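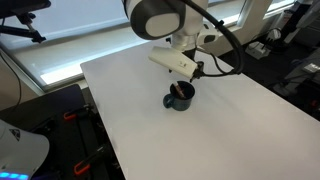 ## November, teatime

I've gone and done it, I've cleared the big white table. All of it! The post, the seed catalogues, the jar of buttons I've been meaning to sort since spring, the lamp with the dodgy switch, everything has gone into two boxes in the hall (which is a problem for another evening). The blue mug got to stay. I tried it on the shelf by the door for a bit and it looked miserable there, so back it came, with the pink and brown thing sticking out of the top, ready for the next shopping list.

I do love that mug. It's such a dark navy that you forget it's blue until the light comes in, and then you get the little speckles in the glaze and want to pick it up. I bought it at the Rokwood sale the year I moved in, out of a tray of odd ones, and I meant it for coffee. It was rotten for coffee. It holds too much and by the bottom half I was drinking something the temperature of a bath, so it's held pens ever since and we're both happier. The handle points left, towards my good hand. I keep turning it back that way after dusting and I suppose that's just how it lives now.

The light was lovely in there today. I left the shades down because otherwise I sit and watch the road, and they went all pale and glowing the way they do, and the whole tabletop was bright right across to the sill. I stood there with my tea admiring my own tidying for far too long. Then I noticed the sill needed a wipe so I did that too, and then the skirting, and then I had to stop myself or I'd have been up a ladder by four.

Rang Lundent about the chairs while the kettle was on. They want 880 for a set of 4, and delivery on top, and they can't say when. For chairs! I said I'd think about it, which we both knew meant no. The ones from Clulteo are 400 for the same number and look perfectly decent in the catalogue, though the seats are a bit thin and I'm not sure I could sit through a whole evening of marking on one. I might go and have a proper sit in the shop before I decide. If I'm spending that sort of money I want my back to have a vote.

The marking is the reason for all this, of course. I've got the Sfakianakis essays to get through before the end of the month, 1,000 words each, and I can't do them on my lap any more, I end up with a crick in my neck and crumbs in somebody's conclusion. So the plan is the table stays clear. Only the mug, and whatever I'm working on, and it all gets put away at bedtime. I've said that before, I know. Last winter I said it and by the second week there was a sewing machine on there and half a curtain.

Had soup for supper, the leek one, a bit too much pepper. Ate it in the kitchen on purpose so as not to mark the white top – I'm still in the stage where I'm being careful with it. There's a faint ring from the old lamp that I thought would never shift, but a dab of bicarb on a damp cloth took most of it off and I'll have another go in the morning.

Must remember to get bin bags, a bulb for the landing, and some more of those big envelopes. I'd write it on a proper list but that means getting up and going back through to the mug, and I've only just got my feet warm. Boxes in the hall tomorrow – or at least the one with the buttons in it.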